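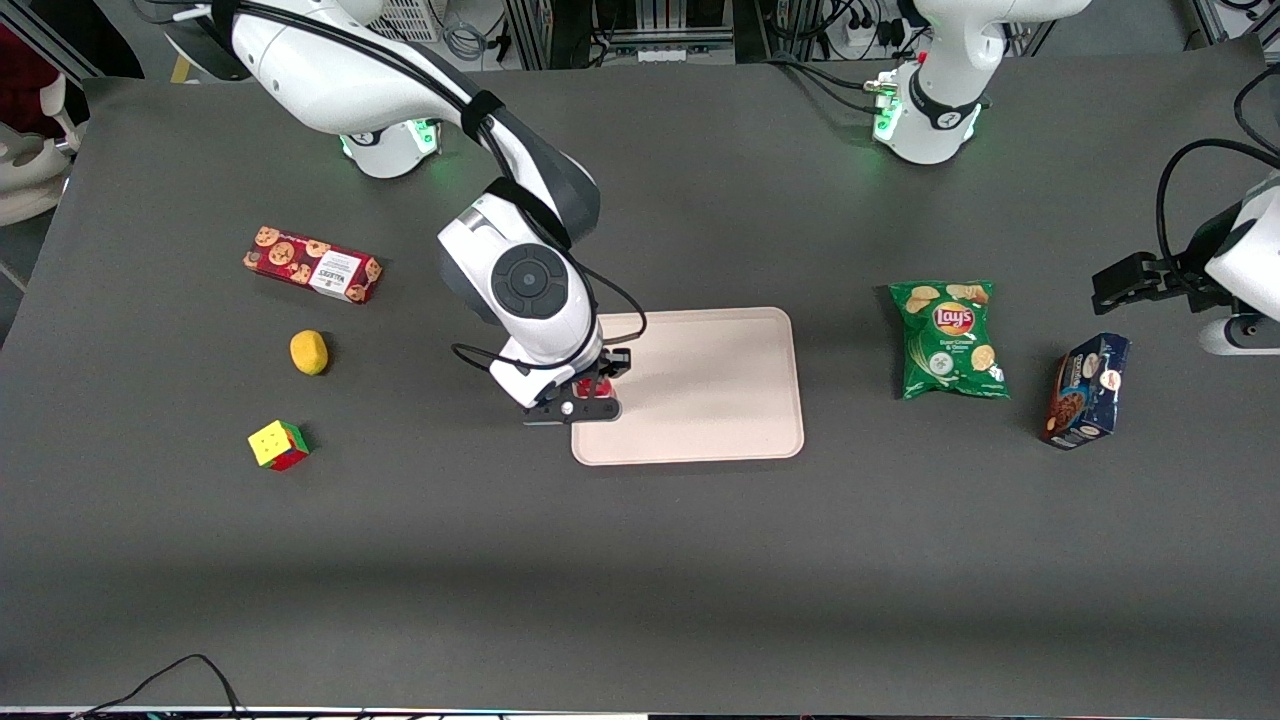
第4章　人の手本を記録する

4.1　この章で扱うこと

第3章までは、ロボットの動作を人間が数値で指定する方法を扱った。手先の目標位置を座標で与え、逆運動学で関節角を求め、途中の経路を補間する。部品の位置が決まっている工程であれば、この方法で足りる。治具に固定された部品を取り、決まった穴に差し込む作業に、それ以上のものはほとんど必要ない。

机の上に菓子の箱や袋、ボトル、立体パズルなどが不規則に置かれ、それらをトレイに移す作業になると、事情が変わる。物の形も硬さも置かれた向きも毎回違う。袋は持ち上げると垂れ、箱は角度を誤ると指先で回り、丸い物は触れただけで転がる。すべての場合について把持点と進入方向を書き下すことは、原理的には可能でも、作業量の面で現実的でない。

そこで、人間がロボットを動かして作業をやってみせ、その間の関節角、指令値、カメラ画像を時刻をそろえて記録する。記録した一回分の作業を、本書ではデモンストレーション、または単に手本と呼ぶ。手本の集まりから制御則を求める方法は第5章以降で扱う。本章の対象はその手前、手本をどう取るかである。

学習の手法に比べると、手本の取り方は地味な話題に見える。しかし、読者が自分の装置で模倣学習を試みて失敗した場合、原因は学習の側よりも記録の側に見つかることが多い。画像と関節角の時刻がずれている、操作者が画面の外にある情報を使って動いている、開始姿勢が日によって違う、といった類の原因である。どれもあとから直すことが難しい。

本章を読むにあたって、第2章の座標変換と、第3章の関節空間での位置制御は既知とする。カメラの校正については付録にまとめてあるので、必要に応じて参照してほしい。

4.2　二つの教え方

手本の取り方は、操作者がロボットに直接触れるかどうかで大きく二つに分かれる。

一つは直接教示である。操作者がアームの手首や前腕を握り、腕を押したり引いたりして動かす。制御器は重力と摩擦の分だけを補償し、アームは外から加えられた力に従う。追加の装置がいらず、操作者は接触の感触を自分の手で受け取れる。グリッパの指が箱の側面に当たれば、握っている手にそれが伝わる。

直接教示には三つの弱点がある。第一に、操作者の手や腕がカメラに写り込む。学習時の画像には人の手があり、実行時の画像には人の手がないので、画像を入力とする制御則にとって両者は別の状況になる。第二に、両腕を使う作業に向かない。片手で一台のアームを誘導しながらグリッパの開閉も操作するのは、慣れた人でも難しい。第三に、補償しきれない摩擦のために細かい動きがぎこちなくなる。特に動き出しと停止の付近で、意図しない小さな揺れが記録に残る。

もう一つは遠隔操作である。操作者は入力装置を動かし、ロボットがそれに追従する。入力装置には、ゲーム用のコントローラ、手の位置を計測する機器、ロボットと同じ関節構成を持つ小型のアームなどが使われる。最後のものをリーダーアーム、それに追従する側をフォロワーアームと呼ぶ。

リーダーとフォロワーの関節構成が同じであれば、リーダーの関節角をそのままフォロワーの目標値として送ればよい。逆運動学を解く必要がなく、特異姿勢の近くでも動作が破綻しにくい。操作者は肘の位置まで含めて姿勢を指定できるので、机上の物や隣のアームを避けるときに役立つ。

遠隔操作では、操作者の手がカメラの視野に入らない配置を取りやすい。その代わり、接触の感触は失われるか、弱くなる。力覚を返す機構のないリーダーアームでは、操作者は物を握れたかどうかを目で判断する。物が少し変形する、指の間で向きが変わる、持ち上げたときに影が離れるといった手がかりを使うことになる。初心者はこの判断が遅れ、必要以上に強く握る傾向がある。

記録すべき量も両者で異なる。直接教示で得られるのは、実際にアームがたどった関節角である。遠隔操作では、実際の関節角に加えて、リーダーから送られた指令値が得られる。この二つは一致しない。グリッパが物を挟んで止まっているとき、実際の開度は物の幅で決まるが、指令値はそれより閉じた側にある。両者の差が握る力に対応している。学習の教師信号として実際の開度を使うと、実行時にグリッパは物の幅まで閉じたところで止まり、物を持ち上げられない。指令値を必ず保存するのはこのためである。

4.3　作業台の構成

本章の例では、トレイへの移し替えを両腕のロボットで行う。暗い灰色の作業台に白いアームを2台据え、それぞれの先に二本指のグリッパを付けた。リーダーアームにはKindel、記録用のソフトウェアにはGirdenを使っている。読者が別の機器を使う場合でも、以下の手順は大きく変わらない。

作業面の色と表面は、軽く見られがちだが重要である。光沢のある天板では照明が映り込み、カメラの露出がアームの動きにつられて変動する。艶のない一様な面であれば、物体の輪郭が安定して写る。影は避けられない。アームが作業台の上に伸びれば、その影がトレイや物の上に落ちる。影を消そうとして照明を増やすよりも、照明の位置を固定し、毎回同じ条件で影が出るようにするほうが扱いやすい。

カメラは、作業台全体を見る固定カメラと、アームの手首に付けた小型カメラに分けて考える。固定カメラからは物の配置とアームの大まかな位置がわかる。ただし、グリッパが物に近づくと、アーム自身が物を隠すことがある。把持の直前、最も情報がほしい瞬間に対象が見えなくなるのである。手首カメラはこの時間帯を補う。アームとともに動くので画像は絶えず変わるが、指先と対象の位置関係はつねに視野の同じあたりに現れる。

手首カメラの取り付け角度は、グリッパの左右の指先が両方とも視野に入り、その先に作業面が十分に残るように決める。次の写真では、黒い指先が手前に見え、右の指の先に黄色い楕円形の物がある。トレイは左側に一部だけが写っている。把持にはこの範囲で足りるが、置く場所を決めるにはトレイ全体の情報が要るので、固定カメラの画像と併用する。 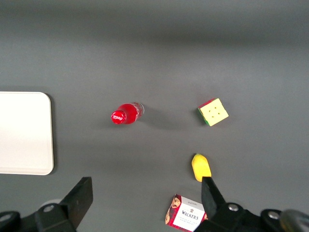
ウーシャ・ロドリゲスは、本章の草稿に対して、操作者にも手首カメラの画像だけを見せて練習させるべきだという意見を寄せた。操作者が作業台を直接見ながら動かすと、どのカメラにも写っていない情報に頼って判断してしまう。制御則が受け取るのはカメラ画像と関節角だけなので、操作者が別の情報で動いた手本は、制御則から見ると理由のない動きになる、というのがその趣旨である。

この指摘はもっともだが、著者らは本番の記録まで画像だけで行うことは勧めない。画面越しの操作では奥行きがつかみにくく、動作が遅くなり、途中で止まることも増える。停止の多い手本から学習した制御則は、同じような場所で止まったまま動かなくなることがある。練習の段階では画像だけで操作してみて、どの場面で情報が足りないかを操作者自身が知り、本番では作業台を直接見ながら、その場面での動き方に気をつける。本書ではこの折衷案を取る。

固定カメラの位置は、記録を始めたら動かさない。三脚を床に立てる方法は、人が通るたびに振動し、足が当たればずれるので避ける。作業台と同じ架台に固定するのがよい。配線はアームの可動範囲の外に逃がし、手首へ向かうケーブルには、関節が最も曲がったときにも張らないだけの余裕を持たせる。余裕が大きすぎるとケーブルが机上の物に触れるので、両端の姿勢で確認しておく。

4.4　作業を定義する

記録を始める前に、何をもって一回の作業とするかを文章で決める。移し替えであれば、たとえば次のように書く。

開始時、二つのアームは待機姿勢にあり、グリッパは開いている。トレイは空で、物は作業面の上に互いに離して置かれている。操作者は指定された物を一つつかみ、トレイの縁を越えて運び、底に置いてからグリッパを開く。アームが待機姿勢に戻ったところで終了とする。

短い文章だが、これを決めておかないと、操作者ごとに解釈が分かれる。物を縁の上から落としてよいのか、底まで下ろしてから放すのか。待機姿勢まで戻るのか、放したところで終わるのか。どちらでも作業としては成立するが、混ざった手本から学習した制御則は、縁の上で落とすことと下ろすことの中間のような、どちらにも該当しない動きを出す場合がある。

どちらのアームを使うかも決めておく。右のアームに近い物は右で、左のアームに近い物は左で取るという規則は自然に見えるが、中央付近の物については操作者の判断が割れる。作業面の中央に仮の境界線を設け、物の中心がどちら側にあるかで決めるとよい。境界線をテープで示してはならない。テープは画像に写り、制御則がそれを手がかりにするおそれがある。

失敗の扱いも同じように決める。つかみ損ねた場合、その手本を捨てるのか、やり直して続けるのか。一度つかみ損ねて、位置を直してからつかんだ手本には、失敗から立て直す動きが含まれている。これは学習に有用である。一方、物を作業面の外に落とした手本や、アームどうしが接触した手本は除く。除いた手本も削除はせず、理由を付けて別の場所に保存しておく。

4.5　物の選択と配置

対象とする物は、形と硬さに幅があるように選ぶ。本章の例で使ったのは、菓子の箱、スナックの袋、横に倒したボトル、立体パズル、レモンに似た黄色い物などである。どれも日用品の範囲にあり、つかみ方がそれぞれ違う。

箱は平行な面を持つので、二本指のグリッパに向いている。ただし、面の向きと指の向きを合わせてから閉じる必要がある。斜めのまま閉じると、箱は指に押されて回る。操作者はこの回転を利用して、わざと斜めから閉じて向きをそろえることもできるが、最初の手本集では避けたほうが結果が安定する。

袋は平らに寝ていると指を入れる隙間が少ない。端を押して少し盛り上がらせてからつまむか、ふくらんだ部分を左右から挟む。どちらを取るかを作業の定義に書いておく。

倒れたボトルは軸のまわりに転がる。軸を横切る向きに指を開き、両側から同時に触れるように下ろす。片方の指だけが先に触れると、ボトルは反対側へ逃げる。立体パズルは面がそろっていれば箱と同じように扱えるが、層の境目に力がかかると回ってしまうことがあるので、指の高さに注意する。

楕円形の物は、長い軸の向きによってつかみやすさが変わる。長軸をまたぐ向きで挟めば開度が小さくて済み、指が中央に当たりやすい。端に近いところを挟むと、閉じる途中で指の間から抜ける。

配置は操作者に任せない。人は無意識のうちに、つかみやすい場所につかみやすい向きで物を置く。配置表をあらかじめ作り、各回の位置と向きをそこから読み取って並べる。作業面の端、トレイのすぐ横、ほかの物の近くといった、操作しにくい場所も表に含める。物を並べる人と操作する人を分けると、作業も速い。

4.6　最初の記録

学習を目的とした記録に入る前に、小さな試し取りを行う。本章の例では26回分の手本を取り、すべてを目で見て確認した。試し取りの目的は装置と手順の欠陥を見つけることにあり、この手本は学習に使わない。

確認は次の順に進める。まず、各手本の画像と関節角を並べて再生し、時刻がそろっているかを見る。グリッパが閉じ始める瞬間を選ぶと判断しやすい。画像の中で指が動き出す時刻と、記録された開度が変化し始める時刻とを比べる。ずれがあれば、カメラの遅延か、記録ソフトウェアの時刻の付け方に原因がある。

次に、記録した指令値をフォロワーアームに送り、同じ動作が再現されるかを調べる。物を記録時と同じ位置に置けば、多くの場合、作業は最後まで進むはずである。進まない場合、指令値の単位、関節の順序、あるいは開始姿勢の違いを疑う。再生による確認は単純だが、見つかる誤りの範囲は広い。再生中は非常停止ボタンに手をかけておき、初回は速度を落とす。

最後に、手本の長さを並べて比べる。同じ物を同じような位置から運んだのに、一つだけ極端に長い手本があれば、操作者が途中で迷っている。その手本を再生し、迷った場所を見て、作業の定義に足りない記述がなかったかを検討する。

MathebulaとKistoの二つの現場では、この試し取りの段階の扱いが違っていた。Mathebulaでは7月に試し取りを行い、固定カメラの取り付け位置を変えたうえで、最初からやり直した。Kistoでは試し取りを省いて本番の記録に入り、2000回分の手本がそろってから、左のグリッパの指令値が保存されていないことがわかった。画像と実際の開度は残っていたので全部が無駄になったわけではないが、握る力に関する情報は戻らなかった。

4.7　記録簿

手本のファイルとは別に、記録簿をつける。紙でも表計算でもよい。必要な項目は、手本の番号、操作者、対象の物、配置表の行、使ったアーム、成否、気づいたことである。ソフトウェアが自動で残す情報と重なる項目もあるが、両者を照合できることに意味がある。

記入例を示す。

手本31　対象：黄色い楕円形の物　アーム：右　結果：成功
備考：一度目の把持で指の間から抜けた。位置を直して再度つかみ、トレイに置いた。立て直しを含む手本として採用。

備考の欄には、操作者の印象も書いてよい。「指先が見えにくかった」「ケーブルが気になった」といった記述は、数か月後に学習結果の偏りを調べるときの手がかりになる。照明を交換した、カメラのねじを締め直した、指先のパッドを替えたといった装置の変更は、手本の行とは別に、変更した時点の番号とともに書く。

次節では、Girdenの保存形式を例に、一つの手本がファイルの中でどのように表されるかを見る。画像の圧縮方式と記録周期の選び方もそこで扱う。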